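About us

Clolside began with one table, two arms and a great deal of patience. Abla Bataineh had spent years teaching craft and design to teenagers, and she had noticed that a pupil who was struggling with a fold or a knot rarely wanted another explanation. They wanted somebody to take hold of their hands and go through it slowly. When her old friend Witold Szewczyk told her he was trying to get a robot to pick things up by much the same method, she asked if she could come and have a go – and she has hardly left the bench since.

We are a small company, and what we do is show robots how to carry out everyday jobs. One of us guides the arms through a task, by hand or by remote control from the next seat, and every movement is recorded. Then we do it again, and again, until there is enough for the robot to learn from. Last year we recorded 2,026 demonstrations, and we are rather proud that every one was watched back by a person before it went anywhere. 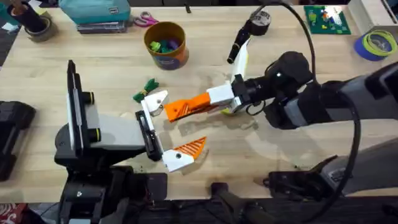 How we work

Our bench is a real working bench, with scissors, rolls of tape and a bucket of bits and pieces on it, and we like it that way. The people we build for do not live in tidy laboratories, and a robot that has only ever met a bare surface is in for a shock when it visits somebody's kitchen. Craft tools are a particular favourite of ours, being awkward shapes that were made for human fingers. Anyone who has tried to hand a glue gun from one gripper to another will know what we mean.
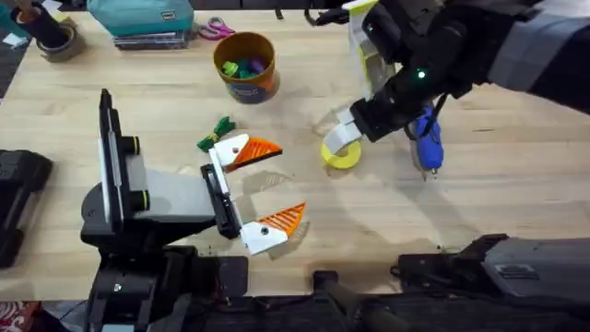 New operators spend their first fortnight with Witold, who starts everybody on simple reaching and opening and closing the grippers before they are allowed near anything more ambitious. It sounds dull, and people do tease him about it, but a smooth, unhurried demonstration is worth a great many hasty ones. Two-armed tasks come last. Holding something steady on one side while you shift your grip on the other is second nature until you have to do it through a pair of controllers, and most of us still hold our breath a little. 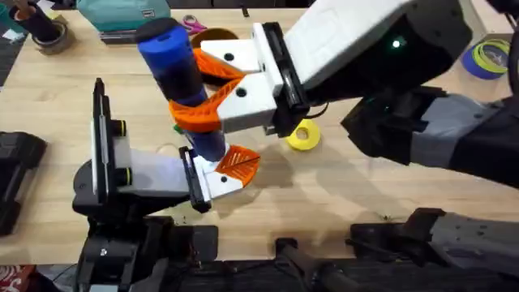 We print a good many of our own fingertips too, and Abla keeps a drawer of earlier designs that she will happily show you over a cup of tea. Our longest project, Tarawneh, is all about passing objects between two arms, and its first set of 600 recordings was finished in June.

Visiting

Schools and community groups are very welcome, and visitors can try the controls for themselves – children usually pick it up faster than their teachers! Do get in touch before you set out, so that we can have the kettle on.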